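**Cloma Teal Cover**

The Cloma is a plain fabric cover for tables and benches, sold by Lakatos in one color, teal. It goes over a work surface you already own and gives small parts a soft place to sit while you sort or pack them. Dark items are easy to pick out against it. 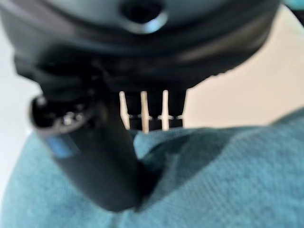

It comes in two sizes, Clanlow and Modine. The Clanlow is 45 inches long and suits a desk or a short bench. The Modine is 79 inches long and will cover most folding tables. Both have a stitched hem on all sides -- no elastic, no clips. Lay it flat and let the extra hang over the front.

The fabric is the same in both sizes. Pick the longer one if you are between sizes, as it can be folded under at one end. 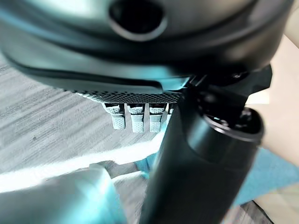

**Care and Ordering**

Machine wash cold with like colors. Tumble dry low or hang. Do not bleach. Covers ship folded, in packs of 2 or 3. Packs are one size only -- please order Clanlow and Modine separately.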